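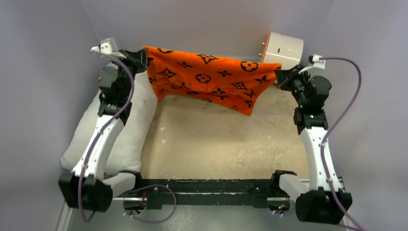
Home Forums Textiles Search Log in

Folding patterned towels so the print lines up

gerkar_mill
Has anyone settled on a fold for all-over prints? Mine are orange with a black monogram repeat. Fold in half, then in thirds, and the front band never matches the layer above. Fabric is some 70 cm wide.

Tegwen Samuel
Hold it by the two top corners first and let it hang. If the bottom edge is wavy, the corners aren't level or the cloth has been pulled out of square in the wash. No fold will fix that.

hevell14
Disagree. A bit of wave is normal in anything with pile. I fold flat on the table and square up the back edge last.
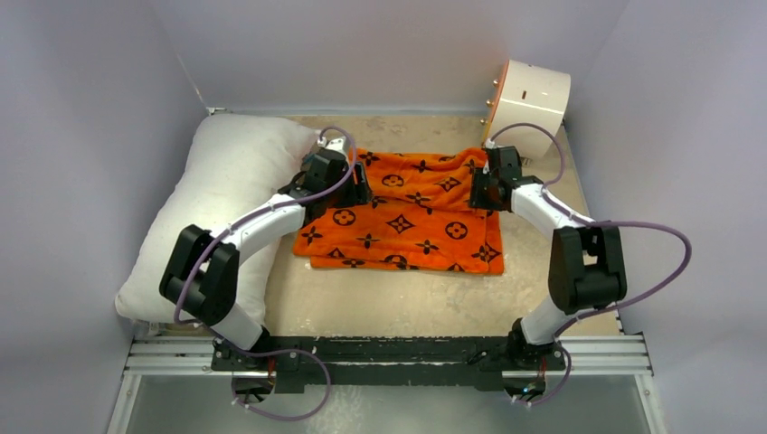 Orange print towel, back edge gathered, pillow to the left.

Cường Nông
Flat is fine, but gathering the back edge puts ripples in the top layer. Smooth from the centre outwards before the second fold. As for matching the print — measure the repeat and fold on a multiple of it.

gerkar_mill
Repeat is 14 cm, so five across. Thirds were never going to work, then.

hevell14
Not without a part repeat showing. I still wouldn't measure a towel.

Tegwen Samuel
I would, once. Then mark the hem with a stitch.

Recent topics
Pillow covers shrinking at 70 degrees
Gesora hem tape: any use on thick pile?
Storing towels flat or rolled (133 replies)
Iyengar cotton, March batch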